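Progress report to the Grarnell small grants program
Repair Bench, Skalton community hall
Reporting period ending February

Hi all,

Thanks for bearing with me on this one. I know the form asks for two hundred words per heading, but I never manage to keep to that, so I've written it as a letter again and put the money bits at the end. Roel Prins read the first half and told me to cut the part about the car park, so you've been spared that.

First up, the shoes. When we applied to you I pitched the shoe and slipper bench as a bit of a side project, something to keep people busy while they waited for a spot at the sewing machines. Well, it's taken over! We get more footwear through the door than lamps and toasters put together. Work boots, school shoes, a pair of dancing shoes from 1992 that had been resoled so many times there was hardly any original left in them (we did them again anyway, and the owner cried a bit, and so did I).

Most of what people bring us isn't broken in any dramatic way. The heel lining has gone, or there's a bald patch under the ball of the foot, or the glue has let go at the toe. A lot of it can be sorted by padding and a new insole, and that's a cheap fix once you've got a decent stash of materials. Your first instalment bought the stash. We've got cork, felt and foam sheet in three thicknesses, plus contact glue that doesn't give everybody a headache. I had my doubts about paying extra for the glue but I'd do it again tomorrow.

We've also been collecting odd bits and pieces for people to try before anyone starts cutting. Soles of different stiffness, little pads and cushions, heel lifts, that sort of thing. You can talk for half an hour about arch support and get nowhere, and then someone has a proper poke at two or three samples and knows straight away what they're after. The samples live in a biscuit tin at the moment. A drawer unit is on the wish list.

The sorting table has been the other big win. We'd been working off a pair of old trestles with a door laid across them, and anything round went straight down the keyhole. Now we've got a real table with a pale, matte top and a wood edge all the way around, and small parts show up on it beautifully. I didn't think I'd have feelings about a table, but there you go.

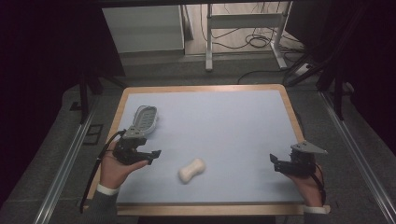
A perforated grey sole-shaped piece and a small white peanut-shaped piece on the sorting table.

Getting the table in was a saga. It was meant to come through Sandhu with the shelving, then the shelving turned up by itself, and then the table arrived while the hall was being used for a christening. It spent the afternoon in the kitchen with a tray of sandwiches on it. No harm done, and the sandwiches were very good.

What hasn't gone so well: the evening sessions. We said we'd run them for people who work through the day, and we have, but the numbers are patchy. One night we'll be flat out until nine and the next it's me and Roel labelling jars. We've tried starting at five and we've tried starting at seven. I think seven is better for families with little kids, but the bus from Ulumton stops running too early for that to suit everyone, so I'd like to try alternating for a while and see who turns up. If you've got other grantees who have cracked this, please put me in touch!

The how-to sheets are behind as well. I promised you five and we've finished two, one on replacing insoles and one on regluing a toe. They're plain and a bit homely, but people do take them home. The third, on heel linings, is half drafted. It needs someone with neater handwriting than mine to redo the diagrams.

Now the money. We're a little under on materials and a little over on furniture, and the two nearly cancel each other out. I've spent around $2 for every pair of insoles we've fitted, less than I'd budgeted, mainly thanks to a big bag of foam offcuts we were given. The table came in dearer than the quote on account of delivery. Receipts are in the envelope, in order, except for the one from the hardware store that went through the wash. The bank statement shows the same amount if you need it.

Between now and the next report I'd like to get the drawer unit, finish the heel lining sheet, and have a go at a kids' session in the school holidays where they can cut and colour their own insoles. I'd also like to move the good lamp over to the sorting table, if we can find an extension cord that reaches.

Do drop in if you're passing. Bring your slippers.

Cheers from all of us at the bench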